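**Members' Forum > Records and Retention > Disposal of retired desktop computers: proposed change to section 5**

**Records_Office_SY**
2018-03-13

Members are invited to comment on a proposed change to section 5 of the Callgate Library Association's retention guidelines. The section at present requires that a retired desktop computer be kept intact in storage until the next annual review in May. The proposed text would allow a member library to release the machine as soon as its storage drive has been removed, labeled and entered in the disposal register.

The change is requested by several of the smaller branches, which report that their storage rooms are full. Comments received in this thread will be attached to the paper that goes to the May meeting.

Sarita Yadav
Records Office

**breneck_branch**

The Breneck branch supports the change. Our storage room was built in 1938 to hold bound newspapers, and it now holds bound newspapers and computers. We are paying an outside firm to store 500 volumes that ought to be on our own shelves. The computers have not been consulted by anyone.

We would ask that the register entry be kept to one page. The present form asks for the purchase order number, which we do not have for older equipment.

**Gruketti_Archive**

I must register an objection on behalf of the Gruketti archive.

The proposed text treats the drive as the only part of a computer that can hold a record. That is true in most cases but it is not true in all of them. We hold two machines that run a catalog program written for us by a former member of staff. The program will not start on any other computer. If the drive were removed and the rest released, we would have the files and no means of reading them. 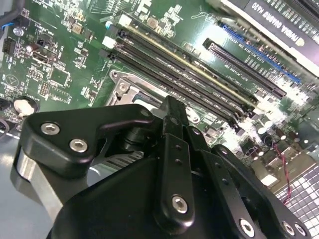 The same applies to machines with an added card for a scanner or a microfilm reader. Once the main board and its cards have gone to a recycler, no amount of care with the drive will bring back the working system. I would ask that the intact machine be kept wherever the software on it has not been copied and tested elsewhere.

**breneck_branch**

With respect to the previous member, that is an argument for moving the catalog to a supported system. It is not an argument for every branch to keep every desktop computer. Ours were used for email and for the summer reading sign-up sheet.

**Usman_Reading_Room**

We have read both positions and agree in part with each.

Our own practice at the Usman reading room is to sort retired equipment into two groups at the time of retirement. Machines used for general office work are released after the drive is taken out. Machines that ran any program not on the approved list are held. The decision is made by the branch manager and signed.

We have one question for the Records Office. Does "removed" mean that the drive is to be kept, or that it is to be destroyed? The draft uses both words in the same paragraph.

**Records_Office_SY**

Thank you for raising this. The drive is to be kept until its contents have been checked against the retention schedule. It is then to be destroyed and the certificate filed. The second sentence of the draft will be corrected.

On the point from Gruketti, the office is willing to add an exception for machines that run software not available elsewhere. We would expect the branch to state the name of the program and the records that depend on it.

**Gruketti_Archive**

An exception would be acceptable if it carries no time limit. An earlier draft, circulated by email, had one year. Moving our catalog will take longer than that, as each entry has to be compared with the card file.

**breneck_branch**

An exception with no time limit will become the rule. Every branch has some program that a member of staff is fond of. We suggest that the exception be renewed at each May review, with a short written statement of what has been done in the meantime.

**Gruketti_Archive**

I do not consider fondness to be the issue, but renewal at the May review is reasonable, provided that a refusal is given in writing and with notice.

**Usman_Reading_Room**

We support yearly renewal. May we also ask whether the $100 handling charge per machine will still apply where the branch removes the drive itself? The draft does not mention it.

**Records_Office_SY**

The charge is set under a separate schedule and is outside the scope of this change. I will ask the finance office to reply to you directly.

The revised text of section 5 will be posted in this thread when it is ready. The exception will be numbered as its own paragraph, and the renewal terms will be placed in square brackets to show that Breneck and Gruketti have not yet agreed on the wording of the notice period.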